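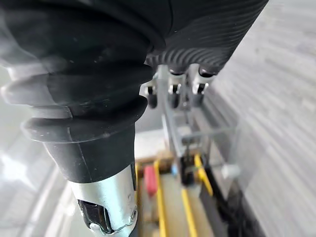 Ruedas pequeñas en fila sobre el bastidor gris.

Compré la estantería amarilla de dos niveles de Wamard para mi taller, donde preparo juegos de piezas pequeñas antes de enviarlos. La uso desde noviembre y quiero dar mi opinión con calma, porque cuando la buscaba encontré muy pocas reseñas en español.

El precio fue de 186 euros, con el transporte incluido. No es barata. Antes tenía una mesa de Tivine que costaba menos, pero con un solo nivel, y las piezas terminaban siempre mezcladas. El montaje me llevó casi 2 horas. Las instrucciones están traducidas con poco cuidado y en un paso confunden el panel lateral con el inferior, así que conviene mirar bien los dibujos.

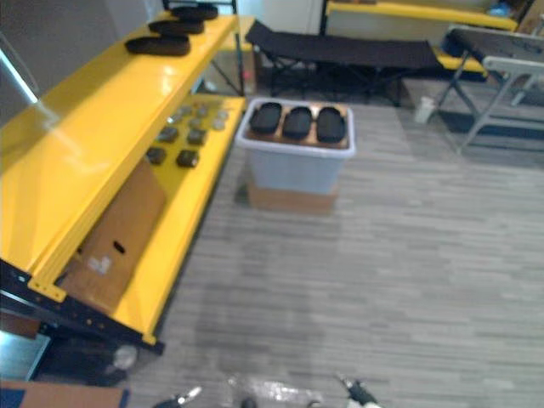
Lo que más valoro es el nivel inferior. Queda un poco más bajo y no molesta cuando trabajo arriba. Yo pongo abajo las piezas redondas, las oscuras en la parte más cercana y los discos grises más claros hacia el fondo, y las almohadillas ovaladas negras las dejo en la superficie de arriba. El metal amarillo es brillante y las piezas negras se encuentran enseguida. El mismo brillo tiene su defecto: refleja bastante la luz del techo, y por la tarde me cansa un poco la vista. Preferiría un acabado mate, que Wamard no ofrece en este color.

Para las piezas que no caben uso cajas de plástico de Flostia. Son ligeras y se limpian con un paño, pero la tapa cierra mal y yo la quité desde el primer día.
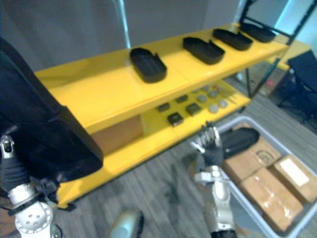
También hay que hablar del borde. Los paneles son planos y lisos, sin ningún tope, y una pieza redonda puede rodar hasta el suelo si uno no tiene atención. A mí me ha pasado varias veces. Lo resolví con una tira adhesiva de Gebremichael, que se vende en rollos de 10 metros y se quita sin dejar marca.

Le doy una nota buena, aunque no la máxima. Si en su trabajo hay piezas grandes o pesadas, yo buscaría otra cosa. Para clasificar piezas ligeras, la compraría otra vez.

Artículos relacionados
Mesa de trabajo Tivine: opinión después de un invierno
Cajas Flostia de plástico, con tapa y sin tapa
Tiras adhesivas Gebremichael para bordes de metal
Cómo ordenar 400 piezas pequeñas en poco espacio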